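Ticket: Stopwatch and scoreboard disagree on thinking time, sheet 3
Status: Open (reopened twice)
Product: Tadov rink timing, club edition
Opened by: Daranee Wongsuwan, league timing desk
Assigned to: Ondum support

Original report

We run the September mixed doubles league on four sheets. Sheet 3's scoreboard takes thinking time off the wrong team. It happens after a power play end, when the stones are placed off to the side and the timer operator presses Resume. The clock for the team that just delivered keeps going and the other team's clock sits still. In the Buter v. Suwannarat game it cost Buter 51 seconds before anyone at the timing desk caught it. I put the time back by hand. Both skips agreed to the correction, but I don't want to do that in a playoff.

Reply 1, Ondum support

Thanks for the report. This is usually operator error. Please check that the operator is pressing Resume once and not twice, then restart the console.

Reply from D. Wongsuwan

I was the operator. I pressed it once. I restarted the console anyway and ran a dummy game with no one on the ice. Same result in the first power play end. I've changed the status back to open.

Reply 2, Ondum support

Could you confirm the firmware build? Build 81 fixed a clock issue on multi-sheet setups. Updating should resolve this.

Reply from D. Wongsuwan

All four consoles were already on 81 when I wrote in. It's on the screenshot I attached the first time. The release note for 81 says "improved clock behavior," and I'd like to know which behavior was improved, as I can't find any difference from the build before it.

Tests run at the rink, 6:30 p.m. to close

Test A. Swapped the console from sheet 3 with the one from sheet 1. The fault stayed on sheet 3. So much for a bad console.

Test B. Swapped the scoreboard cable. No change.

Test C. Ran sheet 3 with the other sheets switched off. Clock behaved through every power play end I tried.

Test D. Switched sheet 4 back on. Fault returned.

Test E. Changed the hammer setting on sheet 4 while sheet 3 was paused. The hammer marker on sheet 3 flipped too. I did this again to be sure, and it flipped again.

I read that as sheets 3 and 4 sharing an address somewhere. I can't prove it from the rink side, because the address page is locked to support logins.

Reply 3, Ondum support

Our engineer suggests wireless interference from the ice plant. Could you move the receiver 30 feet from the compressor room and retest?

Reply from D. Wongsuwan

The receiver is at the opposite end of the building, 200 feet from the compressor room. I measured it when we put it in. Interference also wouldn't pick the same team every time, or wait politely for a power play. Please look at Test E.

Reply 4, Ondum support

We have reviewed Test E. Sheets 3 and 4 may have been given the same ID during a settings import. A remote reset has been sent.

Reply from D. Wongsuwan

Reset received at 4:10 p.m. Two dummy games on sheet 3 with sheet 4 running, and the clocks were right in both. I'm leaving this open until it gets through a full league night. "May have been" isn't a cause, and if an import did it once, the next import can do it again.

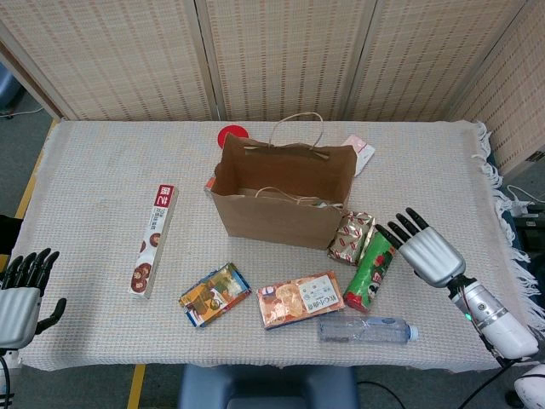 Can we still use sheet 3 for league games while the ticket is open?
Use it, but keep a hand stopwatch on both teams and write down the times after each end. If the board and the stopwatch differ, stop at the end of that end and call the timing desk.

Workaround until closed: on sheet 3, don't use Resume after a power play placement. Press Stop, pick the delivering team by hand, then press Start. It's slower and the operators hate it.

3 comments

rockslide_k
We had the same thing at our club and were told it was the compressor as well. Ours is next door to the receiver, so I believed them. Going to try your Test E.

backline
Does a reset wipe the saved team names? Ours took all evening to type in.

D. Wongsuwan
@backline It kept ours. I'd write them down first all the same.

Related tickets
Hammer marker missing after blank end
Extra end starts with regulation clock
Timeout counter won't go back to zero
Scoreboard shows last week's draw
Settings import skips sheet names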